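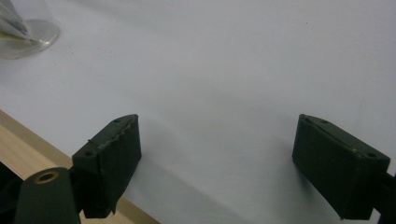
What does Biltville Linen Service do?
We rent, wash, press and deliver flat linen to restaurants, clinics and small hotels within 18 miles of our plant on Skelen Road.

About the company

Biltville Linen Service is a commercial laundry. We own the stock we rent and process all of it on site. Customers pay a weekly rate per piece, set by size and fabric weight. The rate covers pickup, washing, finishing, repair and normal replacement.

The plant runs two shifts on weekdays and one on Saturday. Current accounts number 375. Most are restaurants, and the rest are divided between dental and medical offices and lodging.

How linen is processed

Soiled linen comes in through the north dock and is sorted by fabric and soil level. Table linen and clinic linen are washed in separate machines and never share a cart. Water temperature, chemical dose and rinse count are set by formula for each class of goods. Operators cannot change a formula at the machine — changes go through the plant office and are logged.

After extraction, flat pieces go to the ironer while still damp. Towels and bar mops are tumble dried and folded by hand. Each piece is inspected at folding. Pieces with holes or set stains are pulled for mending, cut down for wiping cloths, or retired.

Stock

We carry 9 standard tablecloth sizes, napkins in white, ivory and black, bed sheets in twin through king, exam table covers, and bath and kitchen towels. Polyester table linen holds color longer. Cotton absorbs better and costs more to finish. Samples of both are kept at the front counter.

The Lallero line, added last December, is a heavier cotton napkin for banquet use. The minimum order is 757 pieces, which is one full cart.

Service area and schedule

Routes cover Biltville, Skelen and the Osei Valley. Delivery days are assigned by route when an account opens. Orders can be changed until noon on the business day before delivery. Holiday weeks run on a separate schedule, mailed with the invoice.

New accounts

An account requires a signed service agreement and a delivery address with ground-level access. The first delivery usually follows in around two weeks — longer for custom colors. Rate sheets are available from the plant office.

Page last updated Thursday, July 24, 2025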